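Zevadlow Interfaith Table

The Zevadlow Interfaith Table is a community supper and discussion circle in the valley town of Zevadlow, where people of many faiths, and a fair number with none, sit down together once a month to eat and talk. It grew out of a friendship between Ambros Wallner, then pastor of the Lutheran church on Brundard Street, and Samran Yimyam, a lay teacher at the small Buddhist temple across the river, who had fallen into the habit of swapping books and, before long, dinner invitations.

The first supper drew only six guests, all of them neighbors, and by every account it ran so late that the dishes were left until morning. Word got around in the friendly way it does in small towns, and within a few years the suppers had moved from Wallner's kitchen to the old Bunnag Hall, a former grange building with a good stove and plenty of room for coats. 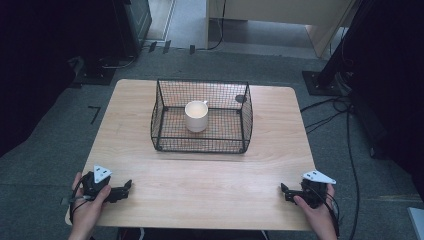
Each evening follows a loose pattern. A short reading or song is offered by one of the congregations, the meal is served, and then a question is put to the whole room — something homely, such as how a family marks a birth, or what is said at a graveside. Guests are asked to speak from their own lives and to leave debates about doctrine for another day. Elsie Hoani, who led the circle after Wallner retired, liked to let a silence run on a good while before she called on anyone.

The best-attended gathering so far was a March supper held after the spring floods, when 166 people came and the talk turned to grief, repair and who still needed a dry bed. A collection taken that night went to families on the lower road, and the flood fund it began has been kept up ever since.

The circle also looks after a lending library of 945 books on religion and local history, many of them from the shelves of Arne Meinecke, a retired schoolteacher and longtime guest. It has no formal membership and charges nothing for the meal.

Last updated 19 March 2026. Questions or corrections? Contact the editors. All rights reserved. Back to top

This site uses cookies to remember your reading preferences. Accept | Manage settings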